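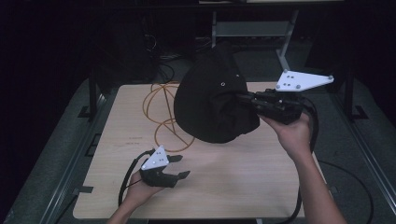 Figure 3. Black fabric cap resting on a light wooden board.

3.2 Materials and conditioning

The study looks at how everyday headwear keeps its color and its shape when it is worn outdoors by people who work for long hours in the sun. Caps are bought in large numbers by employers in Javotville, but in the purchase documents we could read, the requirements are limited to size, color and price. How long the cap should last is left open. We therefore selected caps of the simple type, with a rounded crown (Figure 3), and we did not include straw hats or knitted hats, whose behavior under washing is already well covered in the textile literature.

In total 1086 caps were given out in two districts, Sevadton and Javotville. The two districts were chosen for their water. In Sevadton the tap water is hard and most households wash at a high temperature, while in Javotville the water is soft and washing by hand is still common. All caps came from one production lot, so that the differences in dye between lots would not disturb the comparison. Before they were given out, the caps were kept for 18 hours in a room with controlled humidity, lying separately and without any weight on them. In an early trial we stacked them, and the lower ones took a fold in the crown that stayed visible after several washes. The results of this early trial are not used in the paper.

3.3 Wearing and washing

Each wearer received one cap and a small booklet. In the booklet the wearer noted the days of use, the hours outdoors and every wash, together with the kind of detergent. We did not tell the wearers how to wash. A fixed instruction would make the data cleaner, but it would say little about what happens to a cap in a normal home. The wearing period began in July and continued for 11 weeks. After this time the caps were collected in paper bags, unwashed, with the booklet inside.

The booklets contain 2906 separate wash entries. The quality of the entries is not equal. Some wearers wrote the temperature each time, and others wrote only "washed" with the date. Where the temperature was missing we kept the entry for the count of washes but left it out of the analysis of temperature. Entries which we could not read were treated as missing — we did not try to guess them from the entries before and after.

3.4 Measures of wear

Three measures were taken on every returned cap. The first is the loss of color on the top of the crown, compared with the fabric under the inner band, where the sun does not reach. The second is the loss of height of the crown when the cap stands free on a flat surface. The third is the condition of the stitching, graded by two readers who did not know the district of the cap. When the grades were different, the lower grade was kept.

Dark fabrics need special care in the first measure. On black caps the fading goes first to brown and only later to gray, and a scale which records only lightness will miss the early stage. For this reason we recorded hue and lightness separately and we report both in Section 4. The height of the crown was less difficult, although the value depends on how long the cap has been out of the bag, and we waited one hour in all cases before measuring.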